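Saturday, June 15, 2024

1/ A thread about a fault which took us almost two weeks to understand. Nobody was hurt, but my fingers were closer to it than I like. If you write your own gripper control, maybe it saves you some time.

2/ The task is simple. The arm comes down to a drink bottle on the table, closes two soft fingers around it, lifts it and places it again. In one run we do this for 200 grasps, with bottles and cans. Between grasps a person can press pause and move the objects by hand.

3/ We have our own small program between the planner and the gripper. We call it Brusby. It receives "open" or "close" with a target width and sends this to the motor. It is our code, so the mistake is also ours. 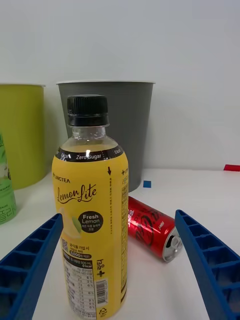

4/ At grasp 142 I pressed pause because I wanted to turn a bottle so the label faces the other way. The fingers were open. I put my hand on the cap, and the fingers closed. Not fast, but all the way until they touched the plastic.

5/ I pulled my hand back and pressed the red button. The arm stopped correctly. The fingers stayed closed on the bottle, and this was by design. We want them to hold when the power is cut, so that nothing falls.

6/ First idea: I pressed the wrong key. I was quite sure about this one and felt a little ashamed. But the key log showed only "pause", one time.

7/ Second idea: noise on the cable. We changed the cable and fixed the new one with more slack at the wrist. Then we made 51 grasps with many pauses and the fault did not come. I wrote "solved" in our notebook. This was too early.

8/ It came back the next Monday, again in pause, again with fingers that should be open. Lucinda Rosenthal was at the table this time. She had the good idea to save the command queue at every pause and not only the motor position.

9/ In the saved queue we could see it. When you press pause, the planner stops. Brusby does not stop. If a "close" command is already waiting in the queue, Brusby still sends it when its timer is finished. The delay was some 440 milliseconds in the worst case.

10/ So "pause" meant "the planner is paused". Everybody at the table believed it meant "nothing moves". In our manual there is one sentence about it, and you can read this sentence in both ways. I wrote it in September. 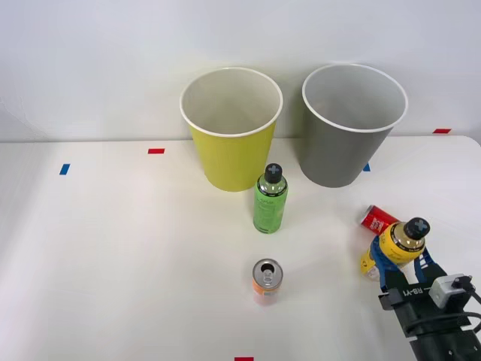 11/ Why did we not see it before? A bottle which is standing between the fingers gets gripped anyway, so an extra close looks like a normal grasp. With your hand on the table you notice it very quickly.

12/ What we changed in the code: pause now empties the queue first, then holds the fingers at their present width, then answers "paused". The screen does not show the word until this answer has come from the gripper side.

13/ What we changed in our habits: before a hand goes to the objects, the arm must go up to the parking position. It makes every pause longer. Two people complained, I was one of them.

14/ We also have a test now. It presses pause at a random moment during the approach and checks that the finger width stays the same. It runs each night without objects on the table. On the old version it fails in the first few minutes.

15/ One thing is still open. After "resume" the planner sometimes believes that the bottle is already in the fingers, because the old close command was counted as done. It then lifts air. Not dangerous, but it spoils the run and we start again from the beginning.

16/ The hold after the red button we will keep – but if a finger of a person is inside, you want the opposite. At the moment we have a manual release on the desk and everybody has practiced with it. If you have a better solution for soft fingers, please write to me, I am reading all answers.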